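The Virkel Laundry Basket, white
Item 3837 – from the Arain range by Drultness

We've had a soft spot for the Virkel ever since it joined the Arain range, and so, happily, have a good many of our customers. It's a plain white plastic basket for the sort of washing most of us have on the go all week long – the shirts, the pillowcases, the odd bits that never quite make a full load – and it sits very nicely on a table or worktop while you sort, so there's no stooping to the floor for every sock.
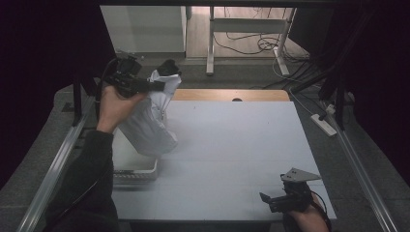

White cloth held just over a low, slotted white tray or basket on the tabletop.

The Virkel's sides are pierced all over, with round holes on one wall and a row of small slots on another, so the air can get at whatever is waiting inside. The rim is thick and rounded, a kindness to your fingers if you're carrying it up two flights of stairs (as some of us do!). Shirts can go in just as they come, crumpled or folded, and delicate things are quite welcome too. For cleaning, a damp cloth and a drop of washing-up liquid will do nicely – please don't leave it against a hot radiator.

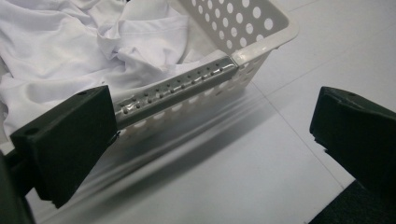
One customer, signing off as Fullness, wrote to tell us that the basket had gone from the bathroom to the airing cupboard and back again for months, and that a second one had now been ordered for the ironing. Could we do it in a pale green as well, please?

We're looking into the green and hope to have an answer in September. The white is in stock now, with around 200 ready to send, and the matching lid is sold separately as item 703.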